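Organização do espaço de trabalho e memória - apontamentos da aula 5

Olá outra vez! Estes apontamentos são para quem faltou e para quem esteve lá mas passou a aula a olhar pela janela (eu vi). Retomo onde ficámos: a diferença entre guardar uma coisa e saber onde ela está.

Lembram-se do exercício da gaveta? Pedi-vos que escrevessem de memória o que têm na gaveta de cima da secretária e depois, em casa, fossem confirmar. A Chia-jung Wu trouxe a lista dela e acertou em quase tudo, mas falhou precisamente os objetos que usa todos os dias. É um resultado lindíssimo! Aquilo que usamos muito deixa de passar pela atenção, a mão vai lá sozinha, e quando alguém pergunta ficamos em branco. Chamamos a isto memória procedimental, e é ela que sofre quando mudamos a mobília de sítio e passamos uma semana a procurar o interruptor na parede errada.

O segundo conceito é o de superfície ativa. Uma mesa tem sempre duas funções que brigam uma com a outra: é sítio de trabalho e é sítio de arrumação. Quando a arrumação ganha, o trabalho foge para o sofá, para a cozinha, para o chão. No caso de Windmont, que lemos em conjunto, a equipa do Digby Brunton tinha 121 pastas distribuídas pelas mesas e ainda se queixava de falta de armários. Os armários estavam lá, meio vazios. O que faltava era uma regra sobre o que podia dormir em cima da mesa.

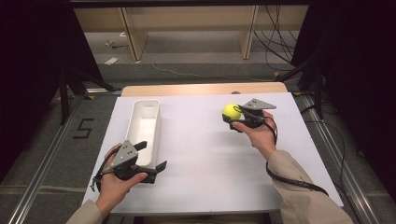
Fig. 1 - Superfície ativa: mesa com um tabuleiro branco e alongado.

A regra que eu proponho é simples e podem discuti-la à vontade no fórum: fica na mesa o que pertence à tarefa de agora, e o resto tem um recipiente. Reparem que não falei em recipientes bonitos - uma caixa de sapatos serve perfeitamente. O que me interessa é que tenha um limite físico, para que a decisão de deitar fora apareça quando a caixa enche e não daqui a três anos.

A Manaia Fairweather perguntou (boa pergunta, e respondi mal na altura) se isto não contradiz o que dissemos na aula 2 sobre as pistas visuais. Se eu escondo tudo, como é que me lembro do que tenho para fazer? Fui pensar no assunto e acho que a resposta está em separar lembrete de material. O lembrete fica à vista e é pequeno: um papel, uma palavra num quadro. O material fica guardado até ser preciso. Quando usamos o próprio material como lembrete, o monte cresce e deixamos de o ver, tal como a Chia-jung com a gaveta.

Aliás, há um texto da Mereana Harawira na bibliografia em que ela descreve o arquivo de Westerberg, com 1.337 fichas, e conta que as pessoas mais antigas encontravam qualquer ficha pela posição, sem ler a etiqueta. Depois o arquivo foi reordenado por ordem alfabética e os veteranos ficaram mais lentos do que os recém-chegados.

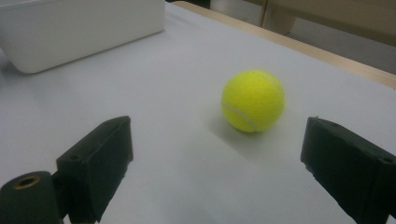

Leiam com calma sobretudo a parte final, onde ela discute quanto tempo demora a formar-se um mapa novo. Os números dela são para um grupo pequeno e eu não os levaria demasiado a sério, mas a curva é convincente: uma subida rápida no início e depois um patamar comprido e aborrecido em que parece que não se aprende nada. Quem já mudou de casa conhece bem esse patamar.

Para a próxima aula:

Escolham uma superfície vossa (mesa, bancada, o banco de trás do carro, tanto me faz) e registem o que lá está de manhã e ao fim do dia. Basta papel e lápis. Não arrumem nada antes de começar, por favor, que eu percebo logo!

Escrevam meia página sobre o que mudou de sítio e o que ficou parado. Quem quiser pode comparar com o estudo de Prositholm, que está na pasta partilhada.

O Mohammed-Awal Darko ofereceu-se para juntar os registos de todos num só documento, por isso enviem-lhe os vossos até às 18h da véspera. Os trabalhos finais continuam marcados para dezembro e a lista de temas fica aberta até lá.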